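The Shoe Box Is a Poor Archive

Opinion

By Yetunde Okonkwo

The shoe box has a reputation in small offices that its dimensions do not support. It arrives free, it has a lid, and it is sturdy enough to survive a few years on a shelf. On those grounds it is given receipts, cables, spare keys, warranty cards and, in the worst offices, the only signed copy of a lease. I want to argue that a shoe box is acceptable for one narrow job and should be kept away from the rest.

Start with size. A standard letter sheet is 8.5 by 11 inches. Most adult shoe boxes are shorter or narrower than that on the inside, so the sheet has to be folded or rolled. Folded paper takes up more depth than flat paper and does not stack evenly. When we cleared the back office at Flekside last March, the boxes held 840 documents, and 118 of them had split or worn through along a fold. None of the sheets stored flat in ordinary file folders had that kind of damage.

Then there is the matter of order. A file drawer is read from the front, one tab at a time. A shoe box is read from the top, and whatever went in last sits over everything else. That arrangement works for a person who remembers the sequence. It fails for the next person. Nkechi Omoregie took over the Flekside accounts from me and spent most of a morning looking for one repair invoice, which was in the second box she had opened, under a phone charger.

Labels make this worse. The maker prints a shoe box to be recognized across a store, and the printing is large, high in contrast and placed on the lid, where a person would otherwise write. Ballpoint does not take on a glossy lid. Marker takes, but has to compete with lettering several inches long. People give up and rely on the color of the box, which holds until a second box of the same color comes in.

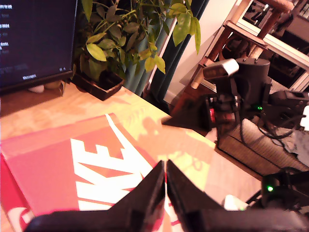 A red-orange shoe box on the worktable, with the maker's white lettering across the lid.

The worktable is the other half of the problem. A box that lives on a shelf is storage. A box that lives on a table next to a monitor is a tray with a lid, and it should be judged as a tray. It occupies about a square foot of surface that somebody needs for a keyboard or a notebook. The lid has to be lifted for every deposit, and as there is usually nowhere to put the lid, papers end up on top of it. Within a week the top of the box is the real inbox and the inside is a place for things no one plans to read.

The usual defense is cost. Okeke, the supply house we order from, sells a flat document box that takes letter paper without folding, and it costs more than nothing. I accept that. But the comparison should include time. At Flekside we estimated the sorting job at two afternoons and it took 4 full working days, with two people. The document boxes for the same volume of paper would have cost less than the first day.

Paper is also a poor match for cardboard in a sunny room. Thermal receipts fade with heat and light, and a thin box beside a window protects against the second more than the first. Anything printed on thermal paper should be scanned or photocopied before it goes into any container. The Tulow branch does this at the end of each month and throws the originals out after the books are closed. Its whole year fits in one drawer.

As for the narrow job, a shoe box is good at holding small, rigid, interchangeable objects of one kind. Power adapters are suitable. So are drawer knobs, label rolls and the short screws that come with shelving. The Jarncombe stockroom keeps more than 4,000 screws in shoe boxes, sorted by length, with a sample taped to the end panel of each. The end panel faces out, the lid stays on and the boxes never leave the shelf. I have no complaint about it.

My recommendation for an office that already has a row of these boxes is modest. Empty them one at a time, move the flat paper to folders, and write the contents on a plain white sticker on the short end. If a box has been on a table for longer than a month, take it off the table first and decide what it is for afterward.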